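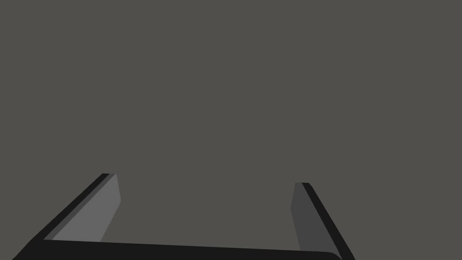
Simulated wrist view, gripper open, plain surface behind it.

Wrist view shows nothing but the fingers – what to set before an open day?
Posted in Simulation and Demos, February 2024

We are running a simulated pick demo in Vumora for visitors at the Grernberg site in March. One screen will carry the wrist view for the whole session. At the start pose I get both fingers and a flat gray-brown surface up to the top of the picture. No texture, no shadows. The two finger pads also come out in different grays, the left one lighter than the right. Both have the same material assigned.

The start pose is 400 mm above the table. Is the view broken, or is this what I should expect? I would like visitors to be able to tell that the arm is moving.

stekska_cell

The pads are probably fine. With flat shading each face gets one value according to its angle to the light, and your two pads face opposite ways. Move the light onto the center line of the gripper and compare again.

The even surface is a separate matter. If the table has a single color and shadows are off, there is nothing in it to show motion. Put a grid texture on it, 20 mm squares, and turn on contact shadows. Then check where the start pose points. At 400 mm I would expect a part or a table edge to come into view somewhere, so print the wrist angle and confirm it is looking at the table and not at a wall panel of the same color.

Keep the fingers in view. Visitors follow the jaws more easily than the arm.

nghiêm_bench

had the same with our demo, restarted and it went away. might be the version

gray_axis

Grid is on and the motion is easy to see now. The wrist angle was off as well: the tool frame was 414 mm from the flange in my file, and the pose had been taught with a shorter tool. I have not moved the light yet.

stekska_cell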